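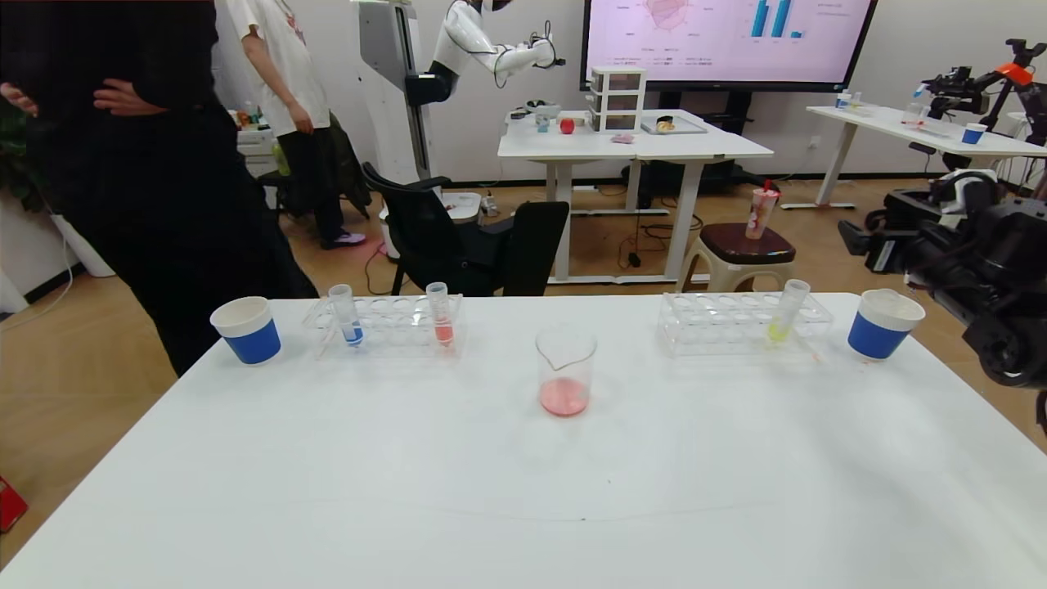

1/12
Notes on setting out a small colour-transfer bench: dyed water, tubes, racks, one beaker, paper cups. It is a simple layout and I have now rebuilt it more often than I planned to. Posting what I settled on so I can find it again in July.

2/12
Surface first. White table, nothing under the glassware. I used to put down a grey mat and the yellow went muddy against it. On bare white you can read the colour from standing height. The cost is that every drip shows and some of them stay.

3/12
Dyes. Red, yellow and blue food colouring from Culevo, in tap water. Red is the strong one. At the same drop count it swamps the other two, so I mix it at half strength. Even then a shallow layer in a beaker reads pink to most people and red to me. I write "pink-red" on the sheet and leave it there.

4/12
Mixing volume is 400 mL per colour. Far too much for a bench this size, but weak dye made up in tiny batches never matches from one batch to the next. The extra goes in a lidded jug with the colour and the drop count on masking tape.

5/12
Beaker in the middle, near the front edge. Use one with a spout. I tried a straight-sided tumbler for a while and the liquid ran down the outside on every slow pour. Keep the fill shallow. A deep fill looks better and is harder to carry.

6/12
Racks either side of the beaker. Mine are clear plastic with round holes, sold by Sinaga as part 652. Clear matters more than I expected, as you can check the level in a tube without lifting it. The drawback is a hole slightly wide for a thin tube, so the tube leans. A turn of tape at the height of the hole fixes it.

7/12
Tubes. The Clumska ones have an external thread at the mouth and take a screw cap. I leave the caps off at the bench and put them on for storage. The thread holds dye, so wipe it before capping or you will be chipping dried colour out of the cap later. A tapered bottom is worth having for small volumes.

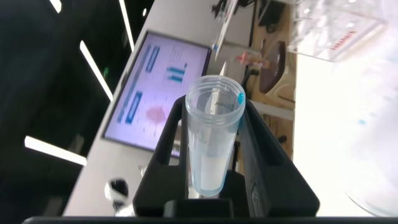 Fitriani Yusof: do you rinse the threads or only wipe them? I had blue creeping into yellow for a week before I worked out it was coming off the caps.

8/12
Replying to Fitriani inside the thread as it belongs here. Rinse and wipe. Tap water, a soft bottle brush around the thread, then upside down on paper towel overnight. Caps get a separate bowl for each colour. If blue has already got into a yellow cap, retire the cap to the blue set. Soaking never cleared mine completely.

9/12
Pipettes. One per colour, no sharing, no quick rinse between colours. Touch the tip to the inside wall of the tube and let it run down. Dripping from above the rim is how you get dots on the table. Squeeze the bulb before the tip goes under the surface, or you will blow bubbles through the sample.

10/12
Cups. Paper ones at the ends of the row: rinse water in the left, waste in the right. Pick one arrangement and hold to it for the whole session. Change the rinse water once you can see a tint in it. I mark waste with a pencil cross on the base, which is useless when it is full, so go by position. 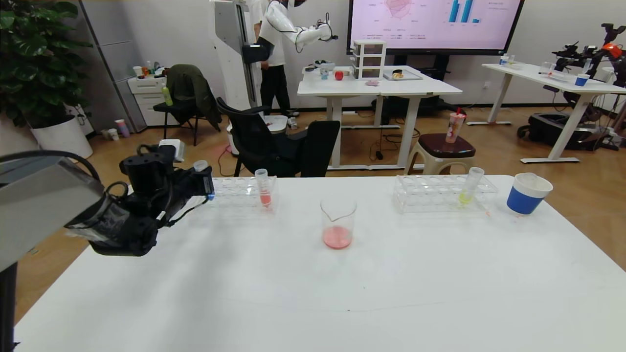
Pink left, beaker centre, yellow-green right.

11/12
Stains. Pink is the worst of the three on a white top. Water alone moves it around. Reveck cream cleaner on a damp cloth, left for a minute, takes most of it off if you get there the same day. Test a corner first, as some tops go dull. Old marks I have stopped fighting. Put the rack over them.

12/12
Storage. Tubes capped and upright, racks stacked dry, beaker upside down on a cloth, pipettes in a tall jar with the tips up. Jugs of dye in the fridge with the date on. My oldest is marked December 2019, a 100 mL remainder of blue, and the colour still matches the new batch by eye. I have not compared it any other way.

Correction to 3: half strength by drops, so six of red against 12 of the others in the same volume of water. The first version of my sheet had it the wrong way round.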